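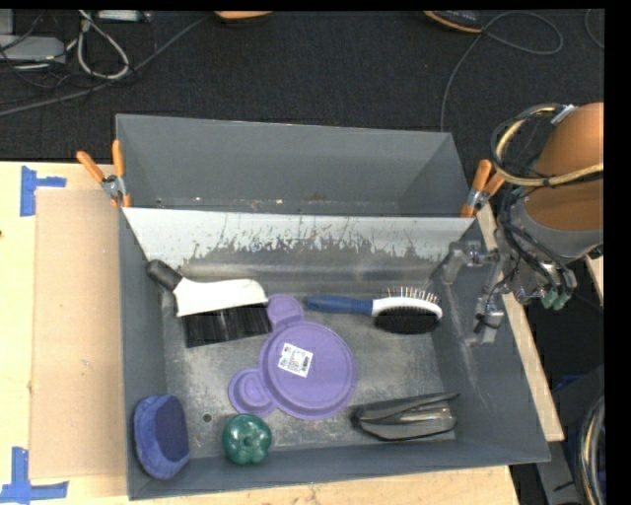 **What is the best way to divide a large grey bin so that mixed household items stay in the front half?**

A sloped panel across the full width, clamped at both side walls, is enough for light goods. Set the foot of the panel first, then tighten the clamps.

---

**bracket_and_shim** wrote:

Pinning the above since it comes up every April when people clear out utility rooms. Spring clamps are fine for a trial. For anything permanent, use two bolts per side with wide washers, or the wall of the bin will deform round the hole.

---

**tolland_k** wrote:

Disagree on bolts. Once you drill the side walls you have committed to one compartment size. I have run the same divider on clamps in a Vekutdale bin for 20 months and have moved it four times. The clamps lose some tension but a pair costs less than a decent drill bit.

What I would add is a strip of rubber under each jaw. Bare jaws creep on smooth plastic.

---

**bracket_and_shim** wrote:

> Once you drill the side walls you have committed to one compartment size.

Drill a second set of holes. It is a storage bin.

---

**oddsock_9** wrote:

Can I ask about contents? Mine has a hand broom, a pet grooming brush, a child's plate and assorted bits from under the sink. The broom always ends up across everything else and the bristles take a set. Is there a correct way to lay it?

---

**tolland_k** wrote:

Handle end up in a rear corner, bristles off the floor if you can manage it. Bristles that carry the weight of the head will bend within a few weeks and then the broom leaves a line of dust behind it. Hanging is better, if the handle has a hole.

I would not keep the plate in there at all if anyone still eats from it. Grooming brushes shed hair and whatever was in the hair.

---

**marl_pit** wrote:

Agree about the plate. If it has to stay, store it face down. Moulded plates with raised rings hold grit in the ring and it does not wipe out easily. I use an old toothbrush and washing-up liquid, then rinse.

Stickers on plastic plates: warm water and cooking oil, leave for 20 minutes, push off with a thumbnail. Do not use a metal scraper.

---

**oddsock_9** wrote:

Thanks. The plate is only used for craft paint now, so it can stay.

Next question. The two-sided brush has metal pins on one face and bristles on the other. Which way up?

---

**marl_pit** wrote:

On its edge, if the compartment is tight enough to hold it there. Otherwise bristle side down, as bent pins are harder to put right than flattened bristles. Keep the head away from anything soft. I have had the pins go through a bag of cloths.

---

**heg_user** wrote:

I bought the Hegyi insert for this, 110 mm high, and it is too low. A broom laid at a slant goes straight over the top and into the rear section. Returned it on Monday. The taller Clelteck panel is 137 mm and does the job, although the finish scratches as soon as anything metal touches it.

---

**bracket_and_shim** wrote:

All of them scratch. The lower half takes the wear because that is where things are dropped and dragged out. It has no effect on function. If it bothers you, fit a sheet of thin polypropylene over the face and replace that when it looks bad.

---

**tolland_k** wrote:

Scratches do matter on a coated panel. Once the coating is through, a steel panel will rust along the bottom seam, and the flecks get into everything in the compartment. Empty it, vacuum the seam, dry it, and touch in the bare patches. I do mine twice a year.

---

**bracket_and_shim** wrote:

Steel, yes. The Druradar panels are plastic throughout, so there is nothing to touch in. Check which one you have before buying paint.

---

**heg_user** wrote:

What about a drain hole in the floor? Mine came without one and damp brushes leave a puddle.

---

**marl_pit** wrote:

One small hole near a front corner, then pack the opposite end up slightly so that water runs to it. Deburr the edge. Keep the bin off carpet if you do this, or stand it on a tray.

---

**oddsock_9** wrote:

Divider is now on clamps with rubber under the jaws, angle 21 degrees from vertical by the phone app. Broom is in the corner. The brush still falls over.

---

**marl_pit** wrote:

Put the sponges next to it.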